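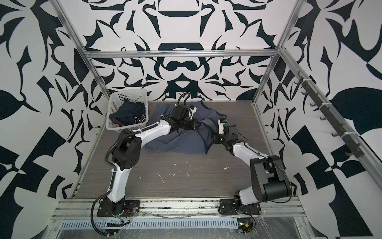

What should a home-built two-arm laundry cell have in place before the arms are switched on?
A stiff frame, a surface the grippers can slide along without snagging, cables that can't be caught at full reach, and a stop button you can hit from where you normally stand. Everything else can be added later.

These tips come from building a small cell for handling clothes in a shared workshop. Most of them apply to any pair of light arms on a bench.

The frame

Use aluminium extrusion and buy more corner brackets than you think you need. Two arms pulling on the same shirt will rack a light frame, and the first sign is usually that the arms stop meeting where they used to. Put both bases on one front rail, so that if the rail shifts they shift together. Tighten the base bolts with the arms folded down, run them for an hour, then tighten again.

Fit the crossbar at the back a little above the surface. Cloth gets pushed backwards far more than you would expect, and a bar lower than that collects sleeves.

The walls

Plain white walls look tidy but they throw light about, and white clothes vanish against them. We papered ours with a black and white leaf pattern left over from somebody's hallway. Paste it to the panels before they go into the frame. Doing it afterwards, with the posts in the way, took Gobnait Ní Mhurchú and me most of a Saturday, and the left wall still isn't quite straight.

If you use wallpaper, choose matt. Vinyl papers with a sheen give bright patches that move when the workshop door opens.

The surface

Grey is a good colour for the floor of the cell. Light and dark clothes both show up on it. Wood-grain boards are fine as long as the grain is only shallow. Run a pair of old tights over the whole surface before fitting it, and sand anything that catches.

Wipe down at the end of every session. Lint, tissue and bits of thread gather quickly, and dust packs into the groove of the front rail. An old toothbrush gets it out. Don't use compressed air, which blows the fluff straight into the joints. Check pockets too - a single paper hankie makes a remarkable mess.

Clear film over the front rail saves some of this cleaning. Pull it as flat as you can and replace it when it tears.

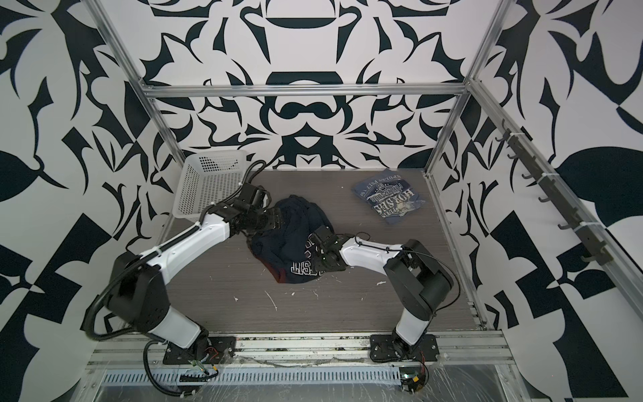

Start with thick, soft clothes. Sweatshirts are easier than people think, as there is always a fold standing up for the fingers to take. Thin T-shirts lie flat and the grippers skid over them. Our order was sweatshirts, then T-shirts, then proper shirts with collars, and I would keep to it.

Wash new clothes at least once before using them. Shop finish makes cotton slippery and you will end up setting the grip too hard, then pulling holes in everything else.

Set the closing force on an old tea towel. If it leaves marks, back it off. Rubber or silicone on the fingertips helps more than extra force does.

Keep the basket in a back corner and fix its position with two strips of tape or a pair of small blocks. A light plastic basket with holes in the sides will do, but it walks across the board each time it is knocked.

Cables

Move each arm by hand to its furthest reach before you tie anything down. Leave a loop at the shoulder and another at the wrist. Cable ties should be snug enough to hold and loose enough to turn with a finger. Put the long runs in slotted trunking along the front, with the power on one side and the signal wires on the other.

Cover any bare circuit boards near the arm bases. Ours went without covers for far too long. A cut-down sandwich box with a slot for the wires is enough, provided air can get through.

Things to check each time

Base bolts tight.
Stop button tested, with the arms moving slowly.
Nothing on the surface that shouldn't be there, above all pins and loose buttons.
Cable loops clear of the grippers.

Run new moves at a quarter speed until they have gone through 3 times without a fault. Keep a notebook by the bench and write down every change to grip or speed. We skipped this in July and spent two evenings finding a setting we had already had right.

Spare fingertips are worth printing in batches. They wear on the inside edge first, so look there.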